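Folding, week three

20/04/2018

I have been recording folding examples for the Stodden project since the beginning of the month, and I said I would write up how it goes for anyone thinking of doing the same.

The short version is that you put the camera on your head, do ordinary jobs with your hands, and upload the results at the end of the day. The learning system gets the video and a line of text saying what was done. My batch is small cloth items. Other people have cupboards, or washing up, and I gather there is a long queue for anything involving food.

The target for my batch is 500 accepted clips. The full set stood at 3,029 when I last looked at the project page, and that covers everyone. I do my clips in sittings of an hour or so, before lunch if I can, while there is plenty of light in the flat.

Most of my rejected clips had the same fault. I was looking where I normally look when I fold things, which is nowhere much, and my hands were out of view for half of it. You have to keep your head down and hold the item out further than feels natural. My neck did not like this for the first week. It is better now that I stop after every 7 clips and walk about.

The second fault was speed. I fold fast and with a sort of flick, and the checker said the fingers blurred. I slowed down, and then was told that a few were too slow and had pauses in them. I now count under my breath.

I use Telex for the uploads. It is dull but it picks up where it left off if the connection drops. I tried Galanis for the labelling and went back to a plain spreadsheet after 2 evenings. The columns I keep are item, colour, start state, end state and whether I would send it again.

The start state matters more than I expected. If every item starts flat and square, the system only ever sees the easy case, so I drop things in a heap and pick them up as they come. I also change where I stand. The instructions ask for different backgrounds and say not to tidy up specially, which suits me.

Rolls are what I am working on at present, and they are harder to label than flat folds because there is no agreed point at which a roll is finished. My own rule is that the clip ends when both hands are still. For the yellow-green one I have put "thick roll, layers showing along the top, held in both hands", and I will use the same wording for any others like it so that they can be searched together. Stulletti, the labelling guide we were all sent, has a page on towels and nothing at all on rolls, so I have written in to ask. Next week I move on to pillowcases.
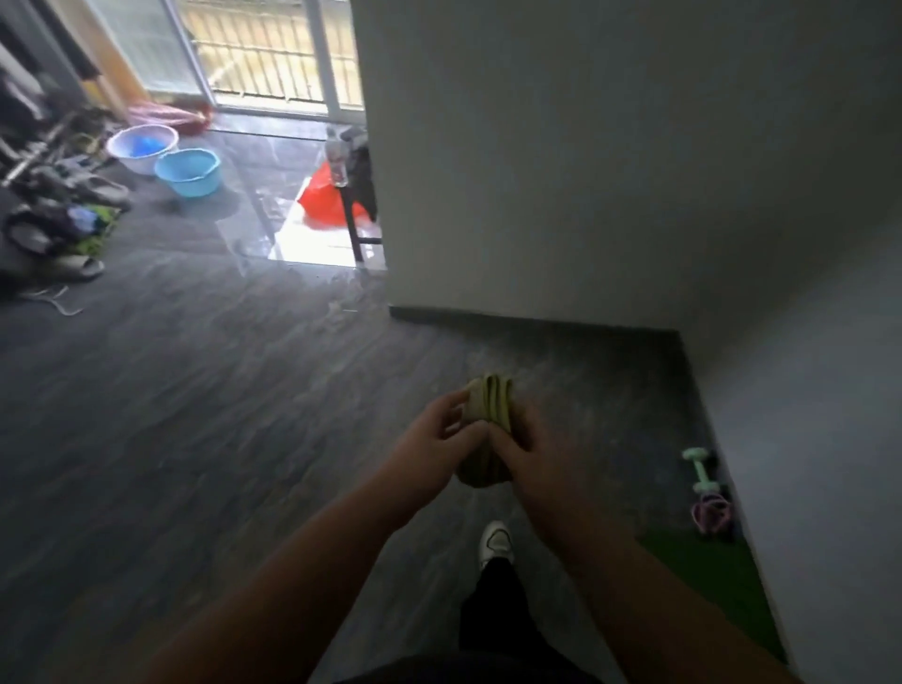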